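Ticket 437: Rorine gallery upload keeps timing out
Opened by Radka Shehu, January 7, 2018

Hi all, me again! Any picture I add to a forum post hangs at the very end and then I get error 429. Text posts go through fine. I cleared my cookies, swapped browsers, even dragged the laptop over to my sister's wifi (same thing there).

Update: Hussam Saab wrote back and said 429 means too many requests, so I went digging in my add-ons. The Kiler sync thing was retrying every upload in the background, over and over! Turned it off, waited a bit, tried again and it went right up. Could you still look at the retry limit on your end, please?

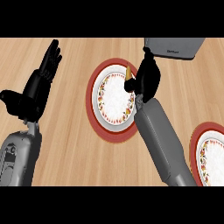 Render: black robotic hand over a light wooden tabletop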